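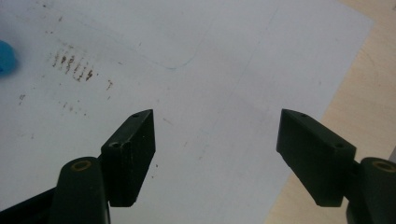

Fig. 4. White paper between two open fingertips

4. Setting up your watchlist and price alerts

If you've followed me through section 3, you have Stuvonora installed and your brokerage account linked in read-only mode. Now for the part I like best (and the part I got wrong twice when I first did it!): telling the program which shares to watch and when to bother you.

I'm using three holdings from my own list as I go, Nelik, Lam and Nondesis. Swap in whatever you own.

4.1 Build the list

1. Open the Watchlist tab and click New List. Give it a plain name. Mine is called "Main," which took me no time at all to think up.

2. Type the company name or the ticker in the search box. If a company trades on more than one exchange you'll see a line for each, so check the currency on the right before you click. I once watched the wrong Nelik listing for a week and wondered why my numbers never matched my statement.

3. Click Add, then type in how many shares you hold and your average cost. I have 369 shares of Nelik, so that's what goes in the Quantity box. Leave both boxes empty for a company you only want to follow.

4. Repeat for the rest, then click Save List. The program does not save as you go.

Note: Keep your first list short. The search covers a huge number of shares and it's awfully tempting to add everything that was in the news this morning. You can make a second list for that stuff, and I do.

4.2 Set a price alert

1. Right-click the company and choose Alerts, then Add Alert.

2. Pick Percent Move or Fixed Price. Percent Move compares the latest price with the previous close. Fixed Price goes off when the share trades at or through the number you type.

3. Enter your number. For Lam I use Percent Move set to 5, both directions. For Nondesis I use Fixed Price at 76, down only, as that's where I'd want to sit and think about whether I still want it.

4. Choose where the alert goes: on screen, email or phone. You can tick all three, but you'll get all three.

5. Click Test. A dummy message should show up within a minute or so. If it doesn't, look in your spam folder before you go digging in the settings (section 9 has the full list of fixes).

Caution: A price alert is only a message. It does not place an order, cancel one or protect you from a loss. If you want shares sold at a certain price, set that up with your broker.

Caution: Prices are delayed unless you pay for a live feed with your exchange. On a jumpy day, the price in the alert may be long gone by the time you read it.

4.3 Quiet hours

I live a long way from one of the markets I follow, and my phone used to light up at 3 a.m. with every wobble.

1. Go to Settings, then Quiet Hours.

2. Enter a start and end time in your own time zone. The program does the converting.

3. Choose Hold or Discard. Hold gives you everything in one bundle when quiet hours end. Discard throws the alerts away for good, so be sure.

Note: Splits and dividends can set off a Percent Move alert that means nothing. Turn on Adjust for Corporate Actions at the bottom of the same page. I came back to over 1,906 held messages one Saturday before I found that box.

When your test message has come through and your list is saved, go on to section 5, Importing Old Trades.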